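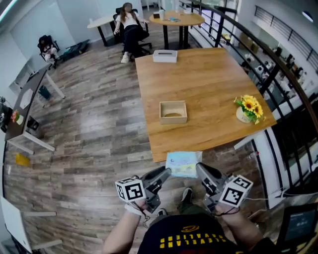 # How Do You Pick Up a Card With No Fingers?

Try something before you read on. Put a playing card flat on the floor and pick it up. Easy, right? You slid a fingertip under the edge, or pinched it, or licked your thumb when no grown-up was watching.

Now put on oven mitts and do it again. We'll wait.

Welcome to the life of a gripper. A gripper is the hand part of a robot, and most grippers are not much like hands. Many have a jaw that opens and closes, and that's the whole show. No thumb. No fingernails. Nothing to lick.

## Robot hands without the robot

At a workshop called Kemgate, Sidra Soomro and Gilang Pelupessy test grippers for a living. You might expect a big robot to be involved, but a lot of the testing is done by a person holding one gripper in each hand, like a very polite lobster.

A robot is slow to set up and expensive to crash. A person can stroll up to a table, try a grab, miss, grumble, and try again before the robot would have finished switching on.

## What's with the cubes?

Each gripper wears a white cube covered in black-and-white squares. Those squares are called markers. They look like a crossword that gave up, but to a computer each pattern is as clear as a name tag.

When a camera sees a marker, the computer can work out where the cube is and which way it's tilted. The cube is fixed to the gripper, so now the computer knows where the gripper is too. Why a cube and not one flat sticker? Turn a flat sticker away from the camera and it vanishes. Turn a cube and you usually get another side.

## The great card contest

Last March, Sidra compared 2 kinds of jaw tip. One was hard and smooth. The other was soft and a bit rubbery. Each got 20 tries at lifting a card off the floor.

The hard tips skated over the card like socks on a kitchen floor. The soft tips did better, because they could press down and drag the card until it bent up in the middle, and then squeeze the bump. Gilang had bet his lunch on the hard tips. It was a good lunch, too.

Then they swapped the card for a grape, and things got messy. Soft tips won again, though the grape might not agree.

So are soft tips best? Ask about something heavy, like a full can of paint, and the hard tips get their revenge. Soft ones can bend and let the can slip. Engineers spend a lot of time arguing over this kind of thing, often near the snacks.

## Be a gripper tester

You need two spoons, some tape, and a patient friend.

1. Hold one spoon in each hand. Those are your jaws.
2. Try to lift a card, a sock, and a pencil. Try each one five times and write down your score.
3. Wrap the spoon ends in tape, sticky side out, and do it all over again.

Keep everything else the same, including the floor. If you change the spoons *and* move to the carpet, you won't know which one made the difference.

Save the grape for last. Put a plate under it.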